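Grovby starts you with a leaky boat, a net with a hole in it and a map that shows almost nothing. The new mobile game from Cokar came out in June, and it asks you to chart a chain of foggy islands, one short trip at a time. Each trip takes a few minutes. You pick a crew of 3, load up on bait and rope, and head out. The crew rows and fights on its own, so your part is choosing who goes and when to turn back.

Turning back is the heart of it. Anything you find stays in the boat until you reach the dock at Võ, the starting harbor, and a storm can take half of it. Early on the storms are mild. By the fourth island they come quickly, and a greedy player will lose a whole evening's worth of shells.

Shells are what you trade for new crew. There are 193 sailors to find, and most of them turn up at the dock depending on what you cook, burn or hang on the mast. A lantern brings in night fishers. A string of dried peppers brings in a cook who heals the others. The game never spells these out, and players have been filling shared lists since launch.
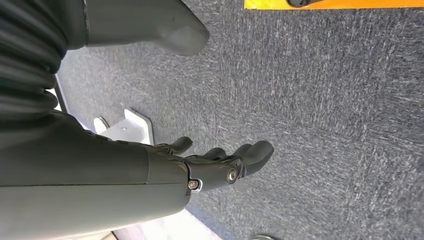

Yến Vũ says she stopped using the lists after the second island. "I had the good crew too soon and there was nothing left to want," she says. "I deleted my save and went back to the leaky boat." Her second run took twice as long, and she now keeps her own notes on paper.

Both ways of playing work, though the game is kinder to the slow one. Sailors gain a level for every trip they survive, up to level 40, and a plain deckhand who has been with you from the start will often outlast a rare one picked up last night. Boats improve the same way. Patches stay visible on the hull, a small thing that makes the boat feel like yours.
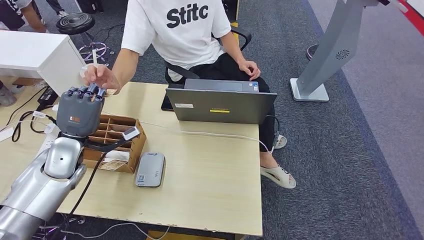

The money side is easier to live with than in most free games. You can pay to shorten the repair wait between trips, or buy a pack of rope, but sailors are never sold directly. I paid nothing and reached the sixth island, Goto, after two weeks of playing on lunch breaks. Goto is where the pace drops. The repair timer there runs to eight hours, and the best hull costs 963 shells - a long haul when a good trip brings in twenty.

Battles are the weak part. They look cheerful, with crabs flying off the deck and gulls stealing hats, but you can only watch and press a button when a skill is ready. After a few dozen I was looking away from the screen until the boat bell rang. An update due later in the summer is meant to let players set the order of skills before they leave the dock.

Grovby is free to download on phones and tablets, and it needs a connection only when you save at the harbor.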